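Cladham Community Help > Food and Drink > Snack Tables and Break Rooms

Setting up a self-serve snack table with stepped acrylic stands -- items keep tipping

Asked Mon 30 March
Viewed 1,497 times
Tags: display risers, snack table, baskets, table covering

I look after the snack table in a shared office. It is self-serve, no attendant. The table is 900 mm deep and stands against a wall, so everyone reaches in from the front or the left end. The covering is a brown-gray cloth, not fixed down.

Equipment on hand:

Clear two-tier acrylic rack, used for bottled soda
Clear stepped acrylic stand, used for small items (cookie tin, candy bars, cups, small boxes)
Wicker baskets
One cream tray, rectangular, raised rim
One tray for wrapped baked goods

The soda rack gives no trouble. The stepped stand does. Light, narrow items on the upper step go over whenever the stand is bumped or somebody reaches across for something else. Candy bars slide and end up at odd angles. I have already tried moving the stand closer to the corner, which made it easier to reach and also easier to bump.

Questions:

1. Is there an accepted order for what goes on which step?
2. Should the cloth come out from under the acrylic?
3. Is it worth buying a stand with a front lip on each step? The Varnus one is the only one I can find in the right width.

I would prefer not to use tape on anything people pick up.

2 answers, sorted by votes

Answer 1 (accepted)

The stand and the rack are behaving differently because of what is on them. Full soda bottles are heavy, have a broad base for their height, and get lifted straight up. A small plastic bottle or a cup with a lid weighs very little and has most of its height above the point where a sleeve or a wrist will touch it.

Order, from the top step down:

Top step: boxes and tins. Flat base, low height, stable if the stand moves. A cookie tin can go here if the step is deep enough to take the whole base. If any of it hangs over, move it to the bottom.
Middle step: cups and small bottles, pushed back against the riser so that they have support on one side.
Bottom step: candy bars, laid flat, long side parallel to the step edge.

People tend to put the small light items on top so they can be seen. With clear acrylic you don't need to. The step behind does not hide anything.

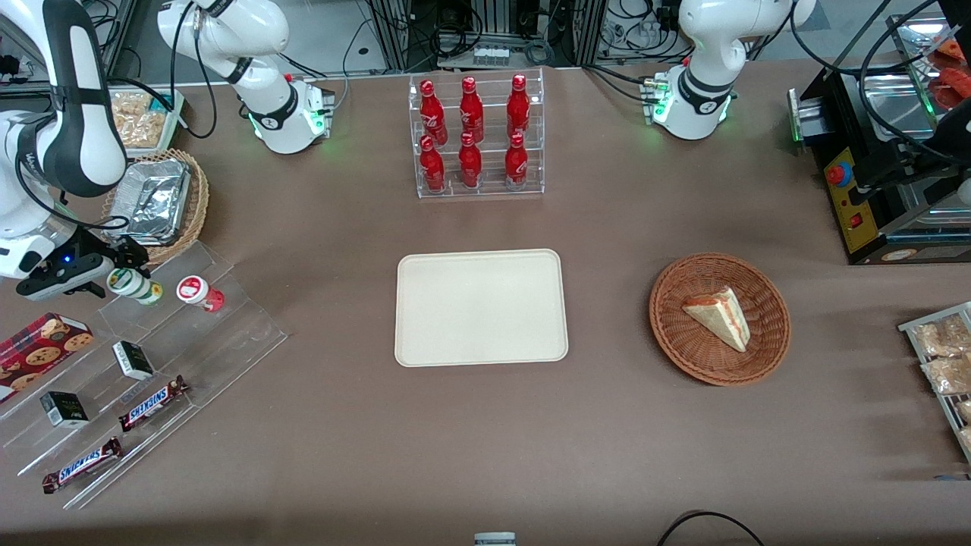 Which kinds of snack belong in a basket, and which need a flat tray or a stand?

Use a basket for anything wrapped that can lie in any position without damage: chips, wrapped crackers, granola bars. Use a flat tray for soft baked goods, in one layer, so the ones underneath don't get crushed. Unwrapped cake needs a plate or a liner between it and the wicker. Frosting gets into the weave and does not come out with wiping. Stands are for items with a flat base or a readable label on one face.

On your second question: yes, take the cloth out from under the stand, or fix the cloth. A loose cloth moves when somebody leans on the front edge, and everything on it moves too. Options in order of effort:

a) Table clips at the front and both ends.
b) A sheet of rubber shelf liner between the table and the cloth, and a second piece between the cloth and the stand, cut slightly smaller than the base so it doesn't show.
c) Fold the cloth back and set the acrylic on the bare table. Works, looks untidy.

I use (b). The liner came off a roll I bought in December and has been washed once.

Position: keep tall or tippy items out of the reach path. If people come from the front and the left, the left front corner is the worst place for a stepped stand. Put something low there, like the empty tray or a basket, and move the stand back toward the wall by the depth of one basket.

For the lip: a lip stops candy bars from sliding forward. It will not stop a cup from falling over. Try the reordering before spending money.

Comments on this answer

-- Swapped the corner as suggested and put the light stuff on the middle step. Better so far. Waiting to see what a full week does.

-- Bars parallel to the edge is right. Put them perpendicular and the end sticks out past the step and gets caught.

-- What thickness of liner? The thin kind bunches up under cloth.

-- Ribbed, the kind sold for tool drawers. I don't know the thickness.

Answer 2

I had the Varnus stand and sent it back. The lip is so high that short boxes are half hidden and you have to tilt a cup to get it out, and that knocks the next one. Drurov makes one with a lower lip, but it only comes in 60 cm and the steps are shallow.

Cheaper fix is museum putty under the feet of the stand. Doesn't stick well to cloth though, so you would have to do (c) from the other answer.

Also check that the stand is level. Mine rocked for months and it was one foot with a bit of glue left on it from the price label.

Not sure about putting boxes on top. In our place people take the whole top row first whatever it is, so I keep the thing I have most of up there.

Comments on this answer

-- Does the putty mark acrylic?

-- Left a faint ring, came off with dish soap. Don't use window cleaner on it, the ammonia hazes the surface.

Related questions

Washing wicker baskets that have had food in them
How long can frosted cake sit out on an office table
Wanigasekara folding table: safe load at the center
Keeping a tablecloth flat without weights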